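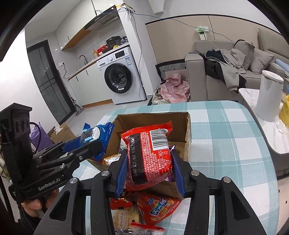
Skoston, August

Pantry and Storage Room Walk-Through, With My Comments

I do this one every August, right before the fall stocking-up starts, and every year I add notes to the same checklist until it looks like a ransom letter. So I typed it up clean this time. It's the one I use for the food pantry and the little storage room behind it in the Makokha Street building, but I've used it at home too, and it works fine for any place where people keep shelves of food and forget what's on them.

Marks are OK, FIX, or WATCH. WATCH means I'm not worried yet but I'd like to see it again next month.

DOOR AND ENTRY

1. Door closes by itself and latches. OK
It takes its sweet time, but it latches. I tried it with the window open and a breeze coming through and it still caught.

2. Door sweep touches the floor all the way across. FIX
There's a gap on the hinge side big enough for my pencil. A mouse needs less than that! I've got a new sweep on order, and for now there's a rolled towel, which I know looks terrible.

3. Light switch reachable without stepping over anything. OK
Better than last year, when you had to lean across the flour bins in the dark.

4. Floor clear for the full width of the aisle. WATCH
It was clear when I walked in. But somebody parks the folding cart in there, there are wheel marks all over the place, so I'm putting tape down to show where the cart goes.

SHELVING

5. Units anchored to the wall. OK on three, FIX on the fourth
The fourth is the Rullura wire unit by the window. It has the bracket. It has the screw. The screw goes into nothing but drywall, and I could rock the whole thing with two fingers. Nothing heavy goes on it until it's in a stud, please.

6. Heaviest items on the bottom. FIX
Somebody put the big cans of tomatoes on the top shelf, I suppose so the labels would show. I moved them down myself (my back sends its regards). Top shelves are for chips, cereal, paper towels, anything you wouldn't mind getting bonked by.

7. Bottom shelf at least 8 inches off the floor. OK
We went with 8 because my broom head fits under there with the handle tipped. If you can't sweep under it you won't, or I won't anyway.

8. Shelf clips all present and seated. OK
I push up on every corner. One popped out last year while I was doing exactly this, so now I keep my other hand flat under the shelf.

9. Step stool in the room and in good shape. WATCH
Rubber feet are getting shiny. It didn't slide on me, but I only went up one step.

PACKAGED FOOD

This is the part that takes all afternoon, so bring a drink and some music.

10. Every package has a date I can find. FIX on a few
Imported snacks slow me down the most. The date can be on the back, on the bottom, along a seam, or in its own dark box beside a block of text I can't read, and sometimes there's a clock time and a line code stamped along with it. Day and month can go either way around, too. And a date might be when the thing was packed or when it should be eaten, so don't guess. If you can't tell which, put a sticky note on it and ask someone who reads the language, or use a translation app on your phone. I set aside 10 packages this time to ask about.

11. Allergens readable on anything we hand out. FIX
Same packages, same problem. If I can't read what's in it, it doesn't go on the open shelf. Peanuts and sesame are the ones I lose sleep over. We've started writing a plain English label and sticking it on the front, where it doesn't cover the barcode or the date. Please keep it that way, I spent far too long peeling one off last spring.

12. Seals tight, no pinholes, no gummy edges. OK
Puffy bags are a judgment call. Chips and puffs and a lot of small snacks are supposed to be puffy, they're filled that way so they don't get crushed. Give one a gentle squeeze from both sides and listen for a hiss. Puffy where it shouldn't be is a different story: vacuum-packed meat, jarred sauce with a domed lid, a can with a bulge. Those go straight out, unopened. Don't taste, don't sniff.

13. Cans free of deep dents, rust, and leaks. WATCH
Two dented on the side, shallow, no crease. I put them up front so they get used first. If the dent is on a seam or the rim, toss it.

14. Oldest in front. FIX
Oh boy. The rice was good, the beans were good, and the crackers were completely backward. I pulled 39 items that needed to move forward or go out, and a good half of those were crackers. New boxes go in BEHIND the old ones. I've written it on the shelf edge in marker now.

15. Opened food in a lidded container with a date on it. OK
Whoever has been dating the flour and the oats, thank you, you have lovely handwriting.

PESTS

16. No droppings, webbing, or chewed corners. OK
I check with a flashlight held low and sideways. You'd be amazed what shows up that you can't see under the ceiling light. Look in the folded tops of cardboard boxes too, moths love those.

17. Sticky traps in place and dated. WATCH
In place, yes. Dated, one out of four. An undated trap with a cricket in it tells me nothing except that there was once a cricket.

18. No food stored in thin plastic grocery bags. OK

TEMPERATURE AND DAMP

19. Thermometer present and reading under 75. OK
It read 71 at three in the afternoon, which I'll happily take in August.

20. No water stains on ceiling or around pipe. WATCH
There's a brown ring by the pipe. I drew around it in pencil so we'll know if it grows.

21. Fan works and grille is clean. FIX
The fan works, the grille was wearing a sweater. Vacuumed it, but it needs to come off and be washed.

ELECTRICAL AND FIRE

22. No extension cords in regular use. FIX
The Polurero chest freezer was on one. I've moved the freezer over so it plugs directly into the wall, and the cord has gone home with me so it can't come back.

23. Extinguisher gauge in the green, pin in, nothing in front of it. OK
There was a mop in front of it. There is no longer a mop in front of it.

24. Nothing stacked within 18 inches of the light fixture. OK

25. Cleaning supplies kept apart from food. WATCH
They're on their own shelf, but it's directly above the pasta. Bleach drips. I'd like those two swapped before the next delivery.

MONEY, WHILE I'M AT IT

We've got 2,000 dollars set aside for the whole room this year. The door sweep, the wall anchor, and new feet for the stool will hardly touch it. I'd love to put the rest toward proper sealed bins for the dry goods, so if you've used a kind you like, leave me a note on the clipboard.

Next look is in September, just the FIX and WATCH lines. Clipboard's on the hook inside the door, and the pencil is on a string now, so please leave it there.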